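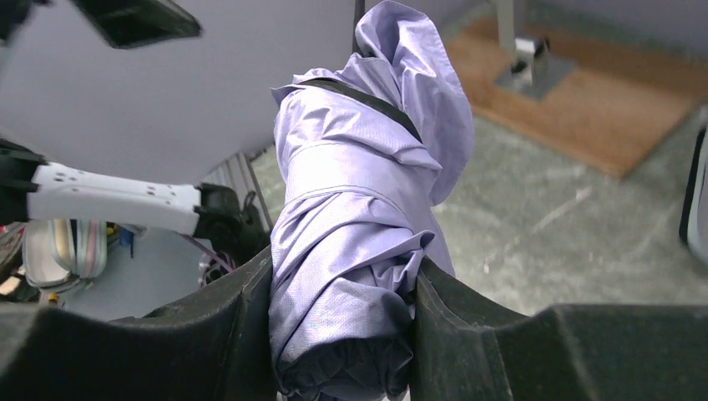
Soft things, and why I no longer volunteer to teach them

Posted 2 May 2026 in Work, Grumbling

I have now picked up the same lavender bundle 161 times, and I've done it without touching it, which takes some of the dignity out of the achievement.

For anyone who came for the sourdough posts: my job since July has been at Quinlan, out at the Pristham end of the industrial estate, where I sit between two handles and drive a pair of arms. I move, the arms move, it all gets recorded, and later a model is trained on the recordings so that the arms can do the job without me. Mum has asked whether I've noticed what that last part means. I have, Mum. Having seen what the arms do without me, I'm not updating my résumé yet.

The task on my sheet was one line long. "Pick up bundle, place in bin, release." Tomás Ó Flaithearta wrote it. Tomás writes all of them, and he has a gift for leaving out the four minutes of swearing between any two commas.

Rigid things are a pleasure. You line up on a block, squeeze, and the block stays the shape it was when you met it. I did blocks for my first fortnight and came home insufferable. Cloth is another matter. Slippery cloth with a bit of a sheen to it, rolled up and strapped around the middle, has a firm part and a floppy part and will swap them on you. Grab it high and the bottom swings. Grab it on the strap and the strap slides. Grab it low and you get a fairly solid hold down where everything is squashed together, while the top lolls over like a drunk at a wedding. I went low in the end. The lolling is cosmetic.

What took me longest to believe is how little you can feel. The handles at our place give nothing back. You close your fingers and the big black ones close, and whether they've got a gentle hold or are trying to make diamonds is something you work out with your eyes. So you watch the folds. When the cloth goes dark and pinched between the fingers and bulges out over the top, you have it. If it's still smooth there, you have air and optimism. I've started doing this in the kitchen, staring at a tea towel as I pick it up, and my partner has asked me to stop.

The wrist view helps, up to a point. It's the best seat in the house until you've got hold of the thing, at which moment the thing fills the view and you are steering by whatever floor is left over in the corner. I now navigate by speckled concrete. Ask me about any scuff.

Then there's the second arm. You'd think two would be easier. Mostly I park the other one out of the road and forget about it, and then I swing across and discover that "out of the road" was a point of view. Tomás calls this "workspace awareness" in his notes. He wrote it on my sheet, underlined, after the afternoon I spent the best part of a take carefully steering one arm into the elbow of the other. It was a very smooth approach. He conceded that.

Some things I wish I'd had on a card before I started, in the order I got them wrong:

Decide where you're going before you start recording. Dithering is data. If you hover over the bundle for three seconds having a think, you've taught the robot that the proper way to pick up a bundle is to loom over it first. We had a batch of mine trained up in the autumn and the arm did my hover, exactly my hover, complete with the little dip to the left I do when I'm unsure. I've never felt so seen, or so keen to leave a room.

Keep your bad takes separate from your recoveries. A fumble where you let go, back off and have another crack is worth keeping. A fumble where you shove the thing along until it gives up is rubbish and should be marked as rubbish, even if it technically went in the bin. I kept a few of those early on because I was proud of them. They've been dealt with.

Move the bundle between takes. Properly move it, turn it around, squash it, let it slump. I did 40 in a row once with it put back in precisely the same spot, because I am a tidy person, and Tomás threw out the lot. He was nice about it, in the way of a dentist.

Release slowly. With a block you can just open up. Cloth that's been squeezed hangs on to one finger out of spite, and if you pull away fast it comes along for the ride.

Stop when your shoulders tell you to. My takes get worse long before I notice they're getting worse. I thought I was on fire the other afternoon. I watched them back over a biscuit and it was like footage of a man trying to post a duvet.

The people over at Tevinberg apparently do theirs by taking hold of the arm itself and pulling it through the motion. A friend who moved there swears by it and says you can feel everything. She also says your forearms are destroyed by lunch. I've pencilled in a visit, mostly to look smug in a chair.

As for the bundle, the model has been trained on my lot and we ran it just before I went home to Illham. It went in low, got the grip, watched its fabric bulge, and lifted. Lovely. Then it carried the thing across to the bin and stayed there, holding it, for what felt like most of the evening. I went back through my recordings to find out where it had picked that up, and on a fair few of them I'm holding it over the bin and you can hear me asking Tomás if he wants a coffee.

He's put me on cables next.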